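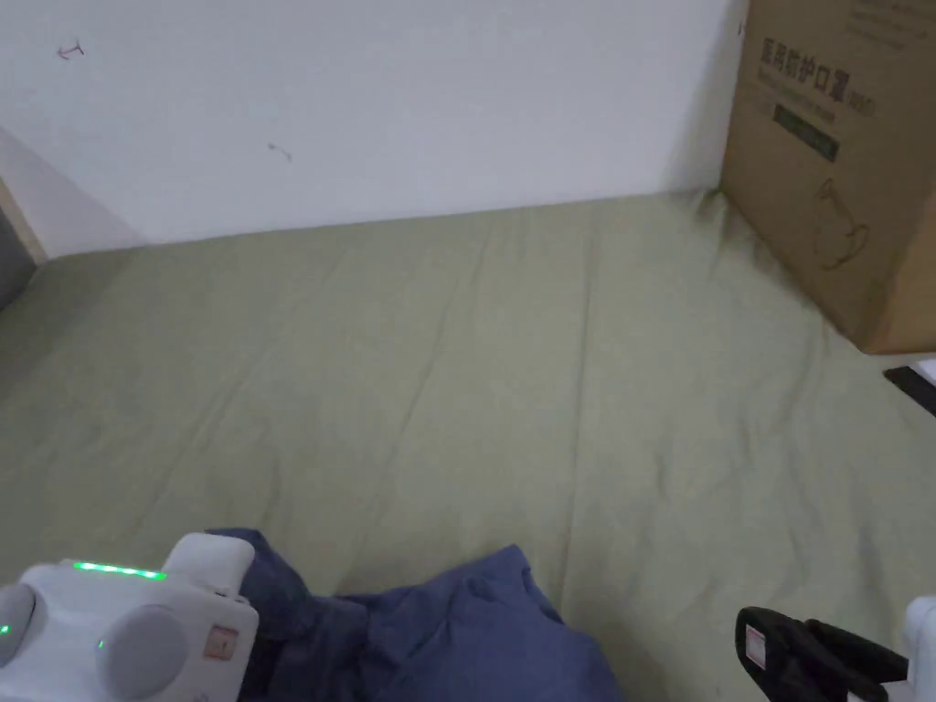
Peller 2 Compact Wagon

Plulberg has prepared the second generation of the Peller for families who need a practical wagon but do not want to pay for a large one. The car keeps the simple shape of the first model, and many drivers will be happy about it, because the old Peller was easy to park and easy to see out of. What is new is mostly under the hood and in the cabin.

Engine and transmission
The Peller 2 comes with a four-cylinder gasoline engine which gives 152 horsepower. It is connected to a six-speed manual transmission, and an automatic can be ordered for extra money. The manual has a light clutch and is pleasant in the city. On the highway the engine is quiet, although on long hills it is necessary to shift down earlier than one would expect. The car weighs 2,931 pounds with the manual transmission.

Cabin
There are five seats. The front seats are wider than before and the driver's seat can be moved also in height. In the rear, two adults will sit very comfortably and a third one is better for short trips. The rear seatback folds in two parts, and the floor of the cargo area is then almost flat. The heater controls are now big round knobs, which can be turned with gloves on.

Equipment
Air conditioning, cruise control, heated mirrors and a rear camera are included in the basic price. The Sostideo package adds a better radio with six speakers, heated front seats and a cover for the cargo area. Roof rails are sold separately. Please note that the tow hook can not be combined with the sport bumper.

Ordering
The first cars arrived to our showroom in October and test drives are possible on all working days. Delivery of a car ordered from the factory takes up to 2 months, depending on the color. Winter tires can be mounted before you pick up the car.

Dealer: Kováčik
Page updated: Dec 5, 2018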